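Skolivdale Shared Workshop Opens Its Two-Arm Tabletop Robot Build to Home Builders

Plans, parts list and practice notes to be released free of charge in January

SKOLIVDALE. The Skolivdale Shared Workshop will release the full plans for Bollberg, a two-arm robot built on a tabletop by its members over 16 months of evening and weekend sessions. The release covers the drawings for the brackets, the wiring plan, the control software and a written guide to putting the arms together with hand tools.

Bollberg was started as a winter project for members who wanted to learn how servo motors are wired and controlled. The first version had one arm and could push a block across a table. The present version has two arms on a shared rail, each ending in a gripper, and is used to practice picking up packaged snacks and other small goods and placing them in a basket. The parts for one complete build, bought new at retail prices, cost the workshop $806.
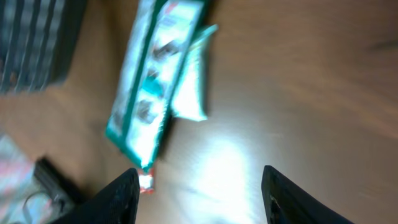 Skolivdale Shared Workshop Press Desk

The workshop chose packaged goods as its test items for practical reasons. They are cheap, they can be bought at any corner store, and they come in a wide range of shapes. A stiff box is easy to grip. A soft wrapper folds when the fingers close on it, and a shiny one is hard for a camera to read under ceiling lights. Members found that a program written for one kind of package often failed on the next, so the practice notes list each type of item separately, with the finger opening and closing speed that worked best for it.

Members have logged 700 practice runs with the current grippers. A run starts with items laid out on the table and ends when every item has been placed or when the person at the controls stops it. The log will be part of the release. It includes failed runs, with a short note on each failure where the member present wrote one down. Notes from the first weeks are thin, and the workshop has left them as they were written.

The most common failure in the log is a dropped item during the lift. The second is a finger pressing down on the table before it closes. Changing the shape of the fingertips helped with both. The fingers now in use narrow to a point, which lets them slide under the edge of a flat package. An earlier blunt finger held boxes well but could not pick up anything thin. Drawings for both shapes are included, and they fit the same mount.

Builders who plan to work at home should note the space needed. The arms and rail will fit on an ordinary dining table, but the table has to be steady. A light folding table shakes when both arms move at once, and the shaking shows up as missed grips. The guide recommends clamping the rail at both ends and leaving clear room behind the arms for the power supply and cables. 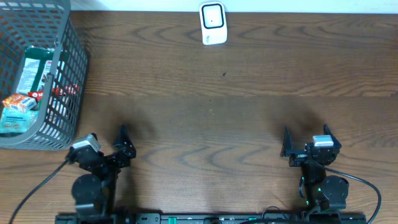
Cable routing took more time than any other part of the build. The cables that run to the grippers have to be long enough for the arm to reach its full distance and short enough to stay out of the way of the fingers. On the first two-arm version, cables were tied tightly along the brackets, and several pulled out of their connectors within a week. They now leave the gripper in a loose loop. The guide gives a length for each cable and shows where to leave slack.

Control software for the arms was written by members and runs on an ordinary laptop. It can record a set of movements made by hand and play them back, and it can run both arms at the same time. The software does not require an account. Settings are stored in a plain text file that can be edited and shared between builders.

The bracket drawings were prepared with help from the Tastdale Makers' Room, which built a second set of arms from an early draft of the guide. That group reported 145 corrections, most of them to screw lengths and the order of steps. All of them have been worked into the version now being released. One change affects builders who already have a copy of the draft: the shoulder bracket has been made wider, and the old one will not accept the new screws. Anyone who has already cut the old bracket can keep using it with the old screws.

Small hardware for the project was supplied at a reduced price by Falcão, a parts shop in Tastdale. Falcão will sell the screws and connectors as a bagged set once the plans are out. Builders are free to buy their parts anywhere, and the parts list gives standard sizes for everything in the bag.

The workshop will hold an open build table every Sunday at 2 p.m. beginning the month of the release. Visitors may bring a partly finished build and work on it with members present. Soldering irons, screwdrivers and a servo tester are available to borrow during the session. Visitors under 16 must come with an adult. There is no charge, but places at the table are limited and should be reserved at the front desk.

Work on Bollberg will continue after the release. Members are now testing a softer covering for the fingertips and a program that hands an item from one arm to the other. Neither is ready to be shared, and both will be added to the plans when the practice log supports it.

About the Skolivdale Shared Workshop

The Skolivdale Shared Workshop is a member-run space with areas for woodworking, electronics and small machine repair. Membership is open to adults living in Skolivdale, Tastdale and the nearby towns. Day passes are sold at the front desk.

Press contact

Questions and requests to visit the build table can be sent to the Skolivdale Shared Workshop Press Desk. Printed copies of the guide are available to libraries and schools on request.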